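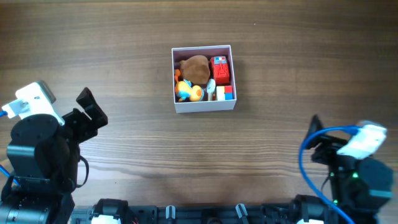
Toy box, both arms on the rail. Red truck upper right, duck lower left.

April, 4 pm-ish. Prirkness bench, teleop again.

Task: take toys out of the box one at a time, set down on the open wood in front. Left arm for anything on the left half, right arm for the rest. Tamer driving, me on the log.

Target for the set is 35 clean demos before we touch the training config. Not there yet, count is on the sheet by the door.

Notes so far

- Plush is easy. Grab anywhere, close slow. Tamer keeps coming in too fast on the descent and the policy will copy that, so redo any take where he bumps the wall of the box.
- Truck sits tight to the box wall. Come straight down on it, fingers lined up with the long side. Do NOT tip it to get a grip, looks awful in playback.
- Duck: by the body. Beak grabs get tossed.
- White spoon thing, still no good way. Tried pinching below the head, twists in the fingers. Leave for last, ask Nour.
- Block in the corner needs the right wrist turned more than feels natural on the leader side. Tamer's elbow runs out of room, move the chair back.

Pause a beat before closing the gripper. Last weeks set had no pause and the Tusura checkpoint was grabbing at air.

Blue cable on the right arm: check slack before every take, esp with the wrist turned over.

Episodes cut at 1,000 steps. If you're not done by then stop and reset, dont rush the last toy.

Nour wants the box position changed between takes, small shifts only. Will do from next batch on.

TODO: rename the folder, it still says Obeidat. Re-zero left gripper. Send Nour the two bad spoon takes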